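Week 4 handout: Lasts, Patterns and the Shape of a Foot

Welcome back, everybody, and thank you for the thoughtful questions after the last session. I promised I would put the main points on paper, and as usual the main points have grown a little.

We left off with the last, the solid form a shoe is built around. A last is a kind of agreement between the foot and the shoe. It has to be a bit longer than the foot, because toes slide forward when we walk, and it is usually snugger than the foot through the waist, so that the shoe holds on. Beginners nearly always measure length and stop there. Please don't! Take the girth at the ball, the waist and the instep, and take all three with the person standing up, because a foot spreads under weight.

In the reading packet you will find the page from the Losard workshop order book, with its 18 pairs entered for a single family. Look at how the maker wrote the girths in the margin and the length almost as an afterthought. I could talk about that margin for an hour (last year I did, and I'm sorry to those of you who are repeating).

Some words to know for the quiz:

Upper - everything above the sole.
Vamp - the front part of the upper, over the toes and instep.
Quarters - the sides and back, meeting at the heel.
Toe puff - the stiffener that keeps the toe from collapsing.
Topline - the edge of the opening where the foot goes in.
Feather edge - the line where the side of the last meets its bottom.

The toe is where fashion does most of its work. A pointed toe adds length past the foot, and a round one adds very little, so two shoes marked the same size can look wildly different side by side on a shelf. When you draw your pattern, settle the toe shape first and the topline second. A topline set too high will rub the ankle bone, and your wearer will remember you for it.

For your own project, choose a slip-on. It has no laces to forgive a loose fit, and you will learn more from one bad slip-on than from 12 decent boots. Bring your paper pattern, cut out and taped, to the first meeting in November.

A rounded dome and a raised rim, all in white: 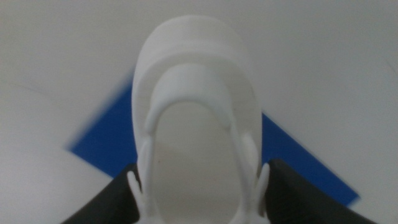
Reading for next time

Chapter 5 of the course reader, and the short piece on Fikthorpe clogs. Skip the tables.

Adel Belkadi - office hours by appointment | Back to top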